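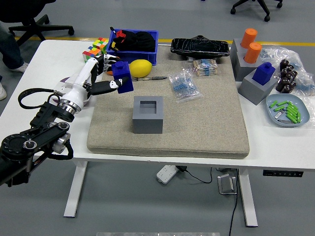 Photo: Oisín Dolan / Sadavex

Search stories Search Go Clear

The Method Section
By Oisín Dolan
May

The arm had been holding the blue block over the mat for so long that Kutham had begun to think of it as a colleague.

"It's considering," said Sæther.

"It's stuck."

"The paper is going to say considering."

The paper was going to say a good deal. It was Sæther's idea that a robot hand would place things better if it were allowed to hesitate. You trained it on 900 demonstrations of a person putting a block into a gray socket, and then, before each release, you made it imagine 24 ways of getting it wrong. She called this deliberative release. Catton, who paid for it, called it the pause.

"Does it know the lemon isn't a socket?" Kutham asked.

"It gives the lemon very low odds."

"But it gives it odds."

Sæther wrote something down. She had a way of writing things down that ended conversations.

The lemon was a distractor. So were the pen, the resistors and the two Rubik's cubes, which no one in the group could solve and which had therefore been promoted to equipment. Reviewers liked clutter. The first submission had used a bare table, and the second reviewer had asked, in a tone Kutham still heard at night, whether the authors had ever seen a desk.

So they had given it a desk. With the pause switched off, the hand had placed the block properly in 110 trials out of 234. With the pause on, the number was much better, provided you were willing to wait for it. Kutham had drawn a graph of success against patience. It went up very nicely and then ran off the edge of the page — a matter, Sæther said, of choosing the right page.

"What's it imagining now?" he said.

She looked at the screen. "Number nineteen."

"What happens in nineteen?"

"It lets go too early."

They both looked at the hand, which had its fingers wrapped around the block like a man holding his hat at a funeral. Kutham thought about the job in another city he had been offered in May, and about the email he had left in drafts.

"And twenty?"

"Too late," said Sæther, and went to see about coffee.

Kutham pulled up a chair and waited for twenty-one.

More fiction
The Understudy's Umbrella
Six Letters to a Landlord
A Short History of the Ferry
Catton Goes to the Dentist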